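Ticket 161: Grades missing from Skolell after roster import
Opened 7 March 2020
Status: waiting on vendor
Priority: 2

Reported by the front office at Turunen High School. After the overnight import from Jetix, third-quarter grades for the ninth grade show as blank in the parent view. Teachers can still see them. Other grade levels look normal.

Checked so far:
Import log shows 2,000 rows read, no errors.
Cleared the Skolell cache and logged in with a test parent account. Still blank.
Re-ran the import for one homeroom. Same result.
Section codes for ninth grade have a trailing space in the Jetix export. Sent the export file to Mutley support. 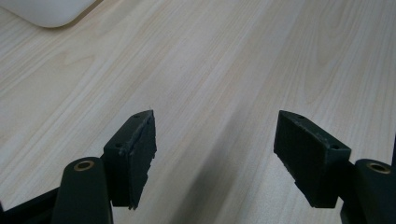
Attachment 1: tabletop, light wood grain

Do not re-enter grades by hand. Report cards on hold until Mutley replies.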